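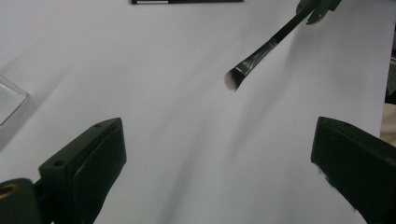

Brush over the white tabletop, tip down.

Filed under: Brushes & Tools > Care and Cleaning > Shedding, Smell, Loose Handles

Ticket 2354
Opened: 6 September 2021
Customer: Vitalii Hordiienko
Product: Rirketti makeup brush, bought from our shop
Handled by: Mpho Moodley

Vitalii Hordiienko wrote:
Hello, and thank you in advance for reading all of this, I know I go on a bit. I do makeup for a small theater group and I've had my Rirketti brush for two seasons now. I love it, it's the first one I reach for. Lately, though, it has started to feel wobbly where the handle goes in, and when I do powder there are hairs left on people's cheeks. Last night I picked three off our leading man before he went on, and he was very gracious about it, but still! I wash it every week with the Murner brush soap you sell. Is it worn out, or am I doing something wrong? I would much rather fix it than buy another one, if it can be fixed.

Mpho Moodley replied:
Hi Vitalii, what a nice message to find in the queue, and please don't worry about the length. A wobble and shedding that turn up together very often come from the same place, which is water getting into the glue where the hairs and the handle meet. Could you tell me how you wash it, how long it sits in the water, and how you leave it to dry? Also, when you hold the metal collar and turn the handle gently, does it go all the way around or only shift a little?

Vitalii Hordiienko wrote:
It only shifts a little, maybe the thickness of a coin. For washing, I fill a mug with warm water, put some soap in, stand the brush in it and go make dinner. So I would say 40 minutes, sometimes more if dinner is complicated. Then I rinse it and stand it in a cup on the shelf with the hairs up, so they don't get squashed. Oh dear, as I type this I'm starting to suspect the mug.

Mpho Moodley replied:
It's the mug, I'm afraid, and the cup isn't helping much either! You are in very good company, I did exactly the same with mine for years. Standing in water lets it creep up past the collar and soften the glue, and drying with the hairs up sends whatever is left down the same way. The good news is that a small shift can usually be put right at home. I checked with Joaquim Vieira in our repair room and he suggests this:

1. Let the brush dry out completely first. Lay it flat on a folded towel with the head hanging over the edge of the table, and give it a couple of days, longer if your room is damp.
2. Ease the handle out of the collar if it comes willingly. If it doesn't, leave it where it is.
3. Put a small drop of waterproof craft glue inside the collar, push the handle back in and wipe off anything that squeezes out.
4. Leave it for 8 hours before you use it. Overnight is easiest.

For the loose hairs, comb the head through with your fingers over a white surface — a pale table is ideal, you can see everything that comes off. Do it once before the repair and once after, and let me know how the two compare.

From now on, wet only the hairs, hold the head pointing down under the tap, and work the soap in on your palm. No soaking at all.

Vitalii Hordiienko wrote:
Hello again! Sorry for the silence, we had the opening. I dried it as you said, the handle slid right out (a little alarming) and I glued it back with what the set builders had in their cupboard. It feels solid now. Before, I combed out quite a sprinkle of hairs, and afterward just one. I used it for the whole run of the second show and didn't have to pick anything off anybody. Should I do the same with my other brushes, even if they aren't loose?

Mpho Moodley replied:
So glad to hear it, and congratulations on the opening! No, if they're firm, please leave the others alone and only change the way you wash them. If a firm brush still drops hairs after a few washes, send it in and Joaquim will take a look.

Internal note, M. Moodley: care card in the Rirketti box says "do not soak" in very small type on the back. Have asked Roald Strand whether it can go on the front at the next printing.

Status: Solved
Tags: shedding, loose handle, soaking, drying flat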